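Search this journal Go Advanced search

4. Casting talk and audience expectation

4.1 How the stories begin

The interviews and press items collected for this study show that most casting stories start well before any contract exists. A former singer or presenter tells an interviewer that she would like to act again, and a named soap is mentioned, often by the interviewer first. The item is then rewritten by other outlets. By the second or third rewriting, the wish has usually become a talk, and the talk has become a possible role.

We followed 32 such stories concerning two continuing dramas, Patonthorpe and Horklow. Each story was traced from its first appearance until the performer either appeared on screen or the coverage stopped. In five cases the performer joined the cast. The remaining stories were never formally denied. They dropped out of the coverage, and in several cases the same performer was linked with the other drama a few months later.

The wording of the first item matters more than we expected. Where the performer named a type of character she wanted to play, such as a landlady or a long-lost sister, readers went on discussing that character even after the performer's name had been dropped from the story. Where only the title of the drama was given, discussion was short and mostly about whether the performer could act.

4.2 Reader discussion

Reader comments were gathered from the Motley entertainment pages, which carry both dramas in their daily listings. After duplicates were removed, 265 comments remained. They were sorted by hand into those about the performer, those about the drama and those about the practice of casting well-known faces. Comments that fitted more than one group were placed by their opening sentence - a rough rule, but one that both coders could apply without much dispute.

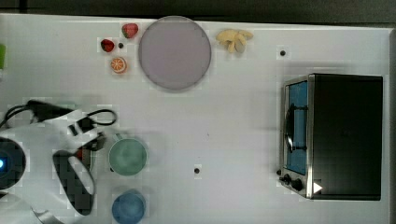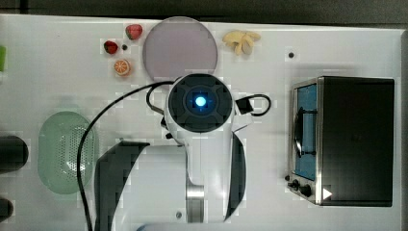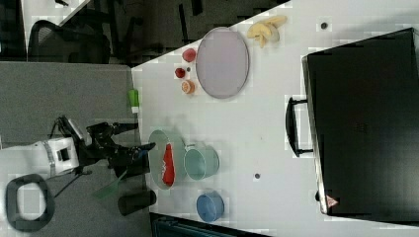
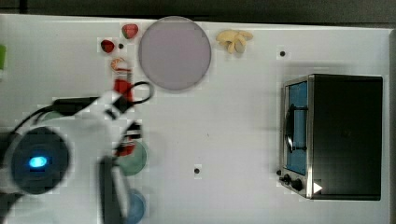
Figure 4. Views of a white tabletop.

Kartha, one of the more frequent posters, wrote that a singer joining Horklow was no worse than a stage actor joining it, and that people only complained about the singers. Viewers would forget the old career by the second month if the writers gave her a proper family and a job to go to, and if they did not, it would make no difference where she came from.

Several later comments took up the same point. Readers who watched most episodes tended to ask which household the new character would belong to. Readers who said they had stopped watching were more likely to treat the casting as a sign that the drama was short of ideas. The two groups seldom answered each other directly, and long exchanges were rare.

4.3 Limits of the material

The comments come from a single site and cannot stand for the whole audience. People who post under casting stories have already chosen to open them, and viewers with no interest in the performer are probably missing. We also had no access to the production side, so we cannot say which stories rested on real meetings - an agent may have good reason to let a rumor run when there has been no meeting at all.

The July break in Patonthorpe also left a gap in the coverage. Stories that were active before the break were counted as continuing if they were picked up again when the drama returned.

Related articles
Reality judges and the return to drama
Soap exits and how they are announced
Who reads the listings page?
Pop careers after the group years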